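Filed under: Kitchen Diary, Small Spaces, Soup
February — posted by Kwabena Kpodo

Soup again tonight, third night running, and I don't care who knows it. I've been in the Clarncombe flat long enough now to have worked out that the cooker is more of an ornament. Two of the rings don't light, the third one lights with a sort of cough, and the oven smells of whoever lived here before me and their fish fingers. The landlord says he'll send a man. He has been saying it since before Christmas, so the electric hot pot has pretty much become my kitchen!

I nearly didn't buy one. I'd been going back and forth between this and one of those tall stockpots, and my sister was firmly on the side of the stockpot (she is firmly on the side of most things). But a stockpot needs a ring that works, doesn't it, and there we are. I had £60 put by from selling the old bike rack and I thought, right, that's going on dinner.

Today was the big clean. I'd let it go a bit — bean stew, then porridge, then more bean stew on top of what was probably porridge — and there was a ring round the inside that washing-up liquid wouldn't shift. So I put two spoons of bicarb in, 400 ml of water, brought it up slowly and then left it well alone while I rang Mum. Mum was on for ages. She's got a new neighbour called Khalaf who grows leeks in old bathtubs and she's thrilled about it, she's been given so many leeks she's started leaving them on other people's doorsteps. I said leave some on mine. She said it's 406 miles there and back, love, get the bus to the market like everybody else.

Anyway, the ring came off with a soft sponge and hardly any swearing. I'd got the scourer out ready and I'm glad I put it back, I ruined a perfectly good saucepan that way in my student days and you never quite get the shine back. Then lemon juice on a bit of kitchen roll for the cloudy patches, a good rinse, and a proper dry with the nice tea towel, the one I'm not supposed to use. The outside just gets a damp cloth with the plug out. I'm fussy about that. Pulled the plug, checked I'd pulled the plug, went back and checked again.

The glass lid was the worst of it, if you want to know. All the grease goes up under the metal rim and sits there, and you can't get a sponge in. I used an old toothbrush and went round and round with it listening to the radio. There was a play on about a lighthouse and I missed who did the murder — I think it was the cook.

I do love having it out on the white table. I used to put everything away in the cupboard and then never use it (see: the Tostix sandwich maker, two outings in its life, both disappointing). Things I can see, I cook in. And the cream goes with the bread bin, more by luck than planning. 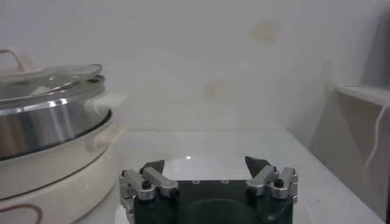 Mind you, Dokska wrote in after my last entry to say that the lid shouldn't live on the pot at all between meals, because the steel wants air and a shut pot goes stale by the next morning, and that a folded cloth between lid and rim does the job if you haven't got the shelf space. I haven't got the shelf space! I've tried the cloth before with a flask and it did help, so I'll give it a go this week and report back.

So, tonight's soup, for my own records as much as anybody's. One onion, chopped small, softened in a bit of butter on the low setting. Two carrots, one sad potato, the end of the red lentils. Stock cube. Water until it looked right, then a bit more. I set the timer for 23 minutes, which is a number I arrived at by accident in January and have stuck to ever since. Black pepper at the end, and the squeezed lemon half went in too because it was sitting there.

It needed salt. I had two bowls standing up and then a third sitting down like a civilised person, with toast done under the grill at next door's (long story, they've got my ladder). There's enough left for lunch tomorrow if I don't go back to it before bed, and it's only twenty to nine.

Need: onions, bicarb, a new sponge. Ring the landlord about the man.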